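Patrol robot stalls on Terley footbridge, and the fix is already rolling

The little walking-path robot that has been crossing the Terley footbridge this summer had its first real failure in September, and it was a good one for anybody who likes a mystery. Partway through an inspection run, the machine decided it had reached the edge of a drop, stopped, backed up, decided there was a drop behind it too, and sat down to wait for help. It was on solid bridge at the time.
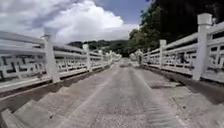
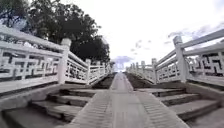
White fretwork balustrades along the Terley footbridge, where the inspection robot is being tested.

No one was hurt and nothing was damaged. The bridge was closed to walkers for 18 minutes while a field crew from Marchal, the company that builds and runs the robot, went out on foot and carried it off by its handles.

The Terley project started in spring as a trial of automated path inspection. The robot goes over the bridge and back, recording the condition of the surface and looking for cracks, lifted edges and standing water. Before the stall it had finished 284 crossings without a person having to step in, over a route that was picked partly because it's tough. There are steps, there's a ramp between them, and parts of the walking surface are cut with fine crosswise grooves. For a machine that has to decide where to put its weight many times a second, that's a wonderful place to learn (and, as we now know, a wonderful place to get confused).

So what happened? Marchal has put out a short incident note, and it's a great read. The robot judges its footing with a downward-looking depth sensor, which measures how far away the ground is. Late in the afternoon, with the sun low and coming through the railing, the sensor began dropping readings over a stretch of ribbed concrete. Bright ridge, dark groove, bright ridge, dark groove. The missing readings came back as blanks, and the software was written to treat any blank patch above a certain size as a hole.

That rule is there for safety, and it did what it was written to do. A robot that isn't sure about the ground should stop. The trouble came with the next step. The recovery routine told it to back away from the hole to the last piece of ground it trusted, but by then the grooves behind it were reading as blank as well. With a hole in front and a hole in back, it lowered its body, turned on its warning light and called in.

The call is the part Marchal is least happy about. The stop signal should reach an operator within a couple of seconds. It took 80. The note traces the delay to a radio handoff: the robot was moving from one network relay to the next at the moment it stopped, and the message sat in a queue until the second relay picked it up. During that wait the operator's screen went on showing the robot as walking normally.

A wrong guess about a groove costs a bit of time. A screen that says everything is fine when it isn't is a bigger deal, and the company has ranked it as the more serious of the two faults. We think that's the right call, and it's great to see it written down in plain words where anyone can read it.

Two changes are going in. The first is in how the robot reads the ground. Blank patches will now be checked against the regular camera and against the map the robot has built up from its earlier crossings. If all the earlier runs found firm concrete in a spot, one bad reading there will make it slow down and look again from a slightly different angle before it calls the spot a hole. If the second look is also blank, it still stops.

The second change is on the operator's side. The robot will send a steady heartbeat signal, and if two beats in a row are missed the screen switches to a red "unknown" status. Operators have been told to treat "unknown" the same way they treat a fall. The robot also has to finish its handoff between relays while standing still, at a fixed spot, before it walks on.

Marchal tried the new software on a mock-up at its Trivthorpe test yard first. The crew cast a set of grooved concrete slabs, set up lamps at a low angle and sent the robot over them 493 times. It stopped for a false hole twice, and both times the second look cleared it and it carried on by itself. The crew also pulled slabs out to make real gaps, and it stopped for every one of them. That last result is the one we were hoping for!

The bridge runs have started again with some limits. For now an attendant walks along with the robot the whole way across, and there are no runs in the last two hours before sunset. Those limits stay until the robot has gone a full month without a false stop. Walkers have the right of way at all times, and the robot will pull over to the side and wait when someone comes up from either direction.

Murero, which has been planning a trial of its own on a stepped riverside path, has asked for the Terley logs and will get the same software update before its first run. Its path has grooved paving too, so the timing could hardly be better.

If you come across the robot stopped on the bridge with its warning light on, please don't try to move it. Give it some space and call the number printed on its back.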